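Skirkent neighborhood news app, reviewed after a month of daily use

I signed up for Skirkent in August, when our council was arguing over a road plan and the local paper had cut its print run to one day a week. The app collects council agendas, school board notices, police summaries and road closures for your town and sends them to your phone. I paid for the full version, which is $11 a month. The free one shows headlines only.

Setup took a few minutes. You enter a street address, pick a distance and choose your topics. I set mine to 2 miles, and that covered the school, the bus depot and most of Kadlec Avenue.

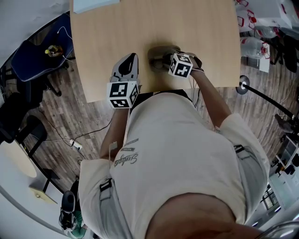

Council coverage is the best part. Agendas showed up the same afternoon the clerk posted them, and each item opened to a short summary with a link to the full packet. When the crosswalk vote was moved to Wednesday, I got the alert before the city's own email arrived. The summaries are dry and stick to what is in the packet, and I have no complaint about that.

Police summaries were less useful. One crash near the depot appeared three times under different headings, and the location on the map was a block off. I reported it through the app and got a form reply. The map was still wrong when I last looked.

Search needs work too. Typing "speed limit" brought up 43 results with no way to sort by date. Clevirano, the app I used before, has fewer sources but sorts them properly. 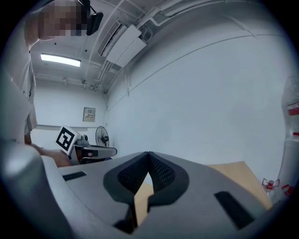 Tabletop, with a gray hand-held gripper in the foreground.

Comments are open to paying members only and cut off at 500 characters. Most threads I read stayed on topic. School closings come through as a separate alert, and you can mute everything else overnight.

Battery use was low on my phone. On an older Utis tablet the app closed itself twice while loading a long agenda.

I'm keeping it through the budget hearings. If you mainly want crime news, stay with the free version.

Erick Magesa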